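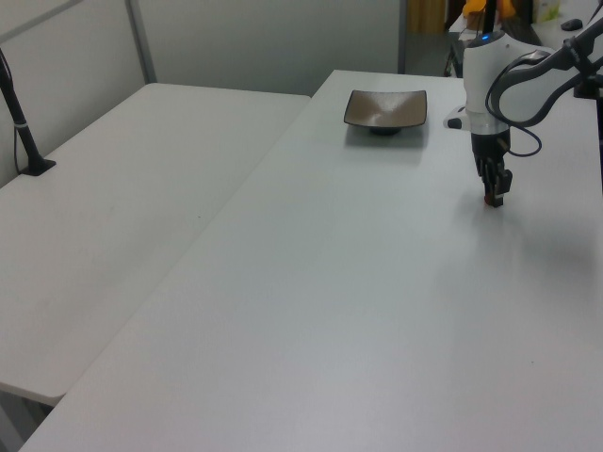 # Effect of Pellet Weight Sorting on Group Size at Indoor Air Rifle Distance

Teodoro Soriano
Submitted 15 June 2019

## 1. Background

Competitive air rifle shooters often weigh their pellets and discard the outliers. The practice takes time, and club members at the Lastodach range disagree on its value. This project tested whether sorting by weight reduces group size when the rifle is held in a fixed rest.

## 2. Materials

- Ambrosio match air rifle, .177 caliber, regulated
- Vostow wadcutter pellets, all from one production lot
- Lornum digital scale with calibration weight
- Machine rest bolted to the bench
- Paper targets on a rigid backer

## 3. Method

The sample consisted of 132 pellets in three batches of 44:

| Batch | Selection |
|---|---|
| A | Unsorted, taken from the tin in order |
| B | Sorted, closest to the median weight |
| C | Sorted, farthest from the median weight |

Pellets with visible skirt damage were removed before weighing. The scale was zeroed before each batch and checked against the calibration weight afterward. It drifted during batch C, so that batch was weighed again.

Shots were fired in short strings, one string per target, rotating between batches. Rotation was used so that any slow change in regulator pressure or room temperature would affect all batches alike. Each string was measured center to center across the widest pair of holes. The barrel was not cleaned during the test.

## 4. Results

Batch C gave the largest mean group. Batches A and B could not be separated – the difference in their means was smaller than the spread between strings within either batch.

The mean for batch C exceeded that of batch B by 2 mm. Most of the extra spread was vertical, consistent with a difference in muzzle velocity. No chronograph was available, so this was not confirmed.

Two shots were excluded. In both cases the clamp on the rest had loosened, and it was retightened before the string was repeated.

## 5. Sources of Error

Overlapping holes were difficult to measure on the tighter groups. A fresh target for every shot would remove this problem but would require a repeatable way of aligning the paper. Head diameter was not measured, and pellets of equal weight may still differ in fit. Only one rifle and one lot were tested.

## 6. Further Work

A second series is planned for July with head diameter gauged as well as weight. The clamp will be replaced first.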